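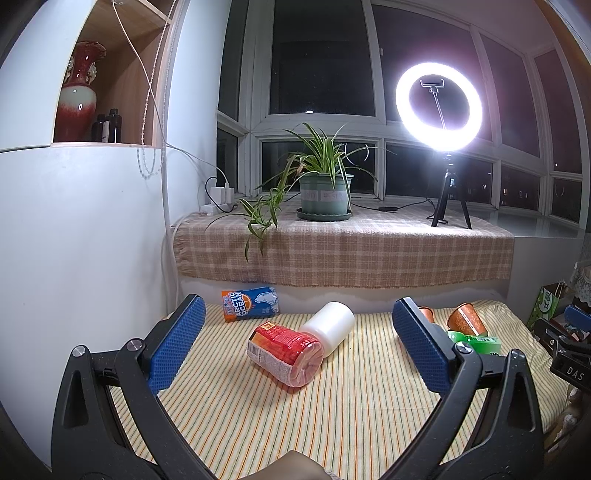 The slow art of clearing off the bed

There is a particular kind of mess that belongs to people who live in small rooms, and I have been making it faithfully since I was a student. It begins with one drink. You sit down on the edge of the bed because the chair has your coat on it, you put the bottle beside you, and by the end of the evening there's a whole picnic lying on its side among the stripes of the sheet: cartons, paper cups, a packet of something, and a white tub that really belongs in a cupboard.

I used to be ashamed of this. Then I spent most of April moving between rented rooms for this magazine, first at Otesard and later up the line in Proston, and I came around to thinking that the bed is the true kitchen table of the single room. Where else would you put things? The desk is for work and the floor is for shoes. The bed is wide and soft, and it's always free until the moment you want to lie down on it.

Drinks are the worst of it, because they roll. A bottle laid on a mattress will find the lowest spot, and the lowest spot is usually wherever you've just sat. Paper cups are no better once they're empty. They tip at the smallest movement of the blanket, and if there was a mouthful left in the bottom, well, that's your evening's laundry decided for you.
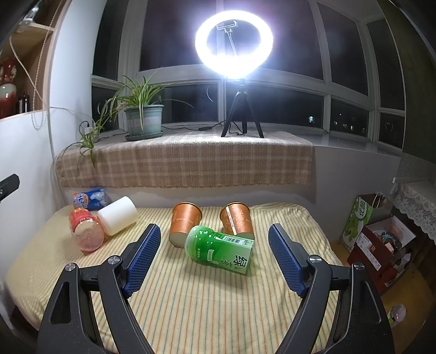 5 min read

My own method, such as it is, starts with the cups. I pick them up first, look inside, and tuck one into the other. Then come the bottles, the green tea and the one with the red label, and any that still have something in them get stood up straight away on a hard surface. Cartons go after that. I like to flatten mine, though I'll admit I have carried a full one to the sink by mistake and given it a good squeeze, and the less said about that the better!

Lidded tubs and containers I leave until last. They are the things that ought to have a home already, and if they don't, you will end up standing in the middle of the room with one in each hand, wondering. At Proston I bought a shallow tray from Postma, the little hardware shop near the station, and it has lived at the foot of the bed ever since. Anything that comes to bed with me goes on the tray, and the tray goes out with me in the morning. (Most mornings.)

And then there's the windowsill, which I've come to love more than any shelf. A deep sill with a checked cloth over it is a lovely thing to have beside a bed. Put a spider plant on it, with a saucer under the pot to save the cloth, and let the long leaves hang down as they please. A lamp or a ring light can go up there too, and the room feels bigger at night with a bit of brightness against the dark glass. I would only say, keep the drinks off it. Sills look so generous that you start parking cups there for a minute, and before long you're watering the plant around a row of bottles.

When everything is off, shake the sheet. It takes two good flaps and you'll hear the crumbs go. Pull the stripes straight along the edge of the mattress, fuss with the corners if you're a corners person, and sit down again with whatever you were drinking in the first place.

Tola, the home and rooms pages, May 11, 2022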